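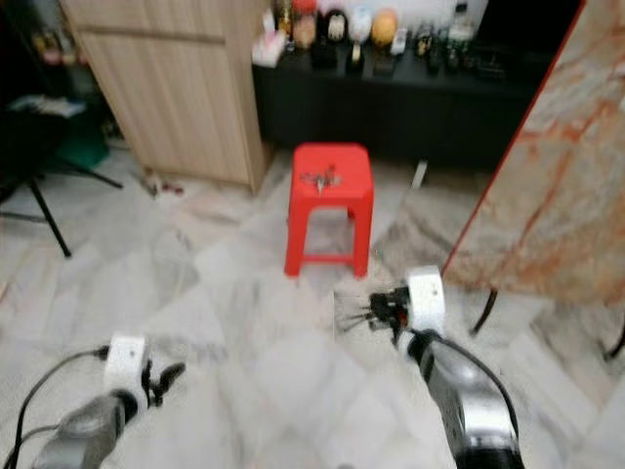

Lirkex is a small set of survey responses on how people sit at home: what they sit on, for how long, and in what position. It holds 1,310 rows, one per seat per respondent, collected in the towns of Drusham and Trujillo. The current release is from January 2024.

Maintainer: Teodoro Tlapale

## Contents

| File | What it holds |
|---|---|
| `seats.csv` | One row per seat, with type, material, height and room |
| `posture.csv` | Self-reported positions, linked by `seat_id` |
| `codes.md` | Code lists for every column that uses a code |
| `CHANGES.md` | Notes on each release |

Files are UTF-8, comma separated, with a header row. Empty cells mean the question was skipped. A dash means the question was asked and the person said it did not apply. Please keep the two apart when you load the data; most spreadsheet programs will leave them alone, but some import scripts turn both into nulls.

## How the answers were collected

People filled in a paper form or the same form on the web. The paper forms were typed in twice and compared. Where the two typed versions did not match, the form was pulled and read again.

Each person could list up to 5 seats. They were asked to start with the one they used most in the evening, then work down. A seat could be anything: sofa, kitchen chair, stool, bed edge, floor cushion, stairs. The form gave a list of common types plus a blank line. Answers from the blank line are kept as written in `type_other`, spelling included.

Heights were measured by the respondents with whatever they had. Values in inches were converted to centimeters and rounded to the nearest whole number. The original unit is in `height_unit`.

## Columns that need some care

**`seat_type`** — Stools and step stools share a code in the Drusham forms and have separate codes in the Trujillo forms. If you compare the towns, merge codes 7 and 8 first.

**`material`** — One value only. People with a wood frame and a fabric seat picked whichever they thought of first. Plastic is probably the most reliable value here.

**`minutes`** — Time per sitting, not per day. A few people clearly gave a daily total. Those rows have `minutes_flag` set to 1 and the number was left alone.

**`legs`** — The usual leg position. Values are `flat`, `crossed_knee`, `crossed_ankle`, `tucked`, `stretched` and `varies`. The first web version of the form had no `varies` option, so early web answers lean toward `crossed_knee`.
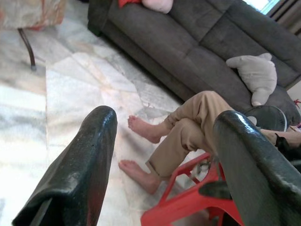

*Sitting with legs crossed, one knee higher than the other.*

**`back`** — Whether the back touches a support. Blank for seats with no back, even if the person leans on a wall. Wall leaning is in `notes` when they mentioned it.

**`room`** — Free text cleaned up into 12 groups. "Den", "family room" and "TV room" all became `living`. The raw text was not kept, which I would do differently now.

## Known problems

- The web form lost the height field for 85 rows. They are marked `H0` in `row_status`. Height can't be recovered for these.
- 97 rows have a posture record with no matching seat. They are kept in `posture.csv` and will drop out of an inner join.
- Age is in bands, and the top band is wide.
- Renters are overrepresented in Trujillo. No weights are supplied.

## Loading

The files were checked with Julness, the small table reader in the same repository, and it will apply the code lists for you:

```
julness load seats.csv --codes codes.md
julness join seats.csv posture.csv --on seat_id
```

Any other CSV reader works too. Read `seat_id` as text, or the leading zeros will be lost.

## Not suitable for

Medical or ergonomic advice. Nothing in here was measured by a trained person, and there are no questions about pain or injury. It also says little about offices — people who worked from home were asked to leave out their desk chair unless they used it for something else.

## Privacy

Names and addresses were never typed in. Notes were read through, and anything that pointed to a person was taken out and replaced with `[removed]`.

## License and corrections

CC BY 4.0. Corrections are welcome as an issue with the `seat_id` and the column name. Please don't send edited copies of the CSV files. The next release is planned for June and will fix the stool codes.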